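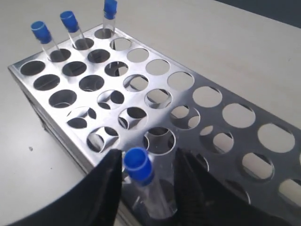

Steel rack, blue caps. Bench reset day.

Marisol Lozano
Apr 11, 2021

1/ Bench reset day at the Orkside teaching lab. I said I would write up how I sort the tube racks, so this is a thread. It is mostly about racks.

2/ The steel one in the photo is the one I like best. Two tiers, both perforated, so the tube goes through the top plate and then has to find the hole in the lower one. If you drop it in carelessly it catches on the lower plate and sits crooked.

3/ You can see a couple of the tubes leaning a little anyway. The holes in these racks are cut for a wider tube than the clear plastic ones we buy now. It has never caused a spill on my bench but it bothers me every time.

4/ Rekha Awasthi asked why I don't switch to foam racks. We have foam racks. They hold the tube tight and they stay where you put them. They also pick up every stain in the building and I can't autoclave the ones we own.

5/ Steel I can wash, dry and put back the same afternoon. Warm water, ordinary lab detergent, soft bottle brush through the holes. Rinse with tap water, then deionized. Upside down on a towel.

6/ Do not skip the towel. A wet steel rack left on the bench overnight leaves marks in the shape of the feet and I have spent too much of my life rubbing those off.

7/ Also do not use bleach on them and walk away. Somebody did that at Drarkerlow when I worked there and the rack came out with brown freckles along every weld. It still held tubes. It looked terrible.

8/ Now the tubes. I keep clean empties in the back row with the caps on. Anything in use goes in the front rows, labeled, from the left. That way a student can look at the rack from the front and know which ones are free to take.

9/ Caps on is the part people argue with. Stuart Marsden stores his open side down in a tray and puts caps in a separate jar. It works for him. In my room the jar gets left open, the caps get dusty, and then I am washing caps.

10/ Blue caps are for clean and unused at Orkside. Red is for waste. White is for whatever the visiting groups bring with them. None of this is a standard, it is just what the cupboard had when I started, and by now everyone is used to it.

11/ If you set up a room from nothing, pick two colors and write them on the wall. Two is enough. We had a five color system for one term and Natalia Figueroa was the only person who could remember it.

12/ Storage. I order tubes by the case, 2,000 to a case, and a case lasts us most of a year if the summer course is small. The July course is never small. Last year we had 77 students across all the sections and I ran short in the final week.

13/ So this year I did a proper stock check before ordering. 1,230 clean tubes on the shelf, plus whatever is already standing in racks. I don't count the ones in racks. They move too much.

14/ Caps come in their own bag and they are the thing that runs out first. They roll under the fridge. They go home in coat pockets. Order a spare bag when you order tubes and hide it - I keep mine behind the pipette tips.

15/ Ah-rin Myung asked what supplier the racks are from. I don't know for the steel ones, they were here before me. The foam ones are from Beltrán. The plastic folding ones are from Tandthorpe and I would not buy them again, the hinges go.

16/ Things I check on a steel rack before it goes back in service: run a gloved finger around the rim for burrs, look down through the holes to see that the two plates still line up, set it on a flat bench and press each corner. If it rocks, bend the foot back gently. If it still rocks it goes to the cupboard for holding pens.

17/ On the plates lining up - look straight down from above for this one. From an angle the lower holes always look shifted, so you get half moons everywhere and think the rack is bent. I sent a perfectly good one off to be fixed for that reason my first year.

18/ Bench surface matters too. Ours is a pale top, which shows every drip and I think that is good. At Drarkerlow the benches were black and you found the drips with your sleeve.

19/ How long does a full reset take? With 10 racks, a sink to myself and the radio, one morning. Washing is the short part. Most of the time goes on peeling old labels. If your labels leave glue, leave a cloth with a little ethanol on them for a minute and they slide off.

20/ Someone asked about glass tubes. We still have glass for the heating work and those live in a wooden rack on the other side of the room, away from the plastic. I don't mix them in one rack. A student in a hurry will take the nearest tube, and the plastic ones do not like a burner.

21/ Last one. Label the racks too, on the short end where a hand won't rub it off. Ours have a letter each. "It's in rack C" saves a lot of walking around.

22/ Pens are next, if anyone wants that. Half of the ones in the drawer don't write on plastic.

48 replies 31 shares 206 likes

More from Marisol Lozano
Which gloves for washing up, and which to leave in the box
Getting marker off a pale benchtop
Fridge shelves: a short thread
What I pack for the July course
Drying racks without a drying cabinet

Contact Terms Privacy Back to top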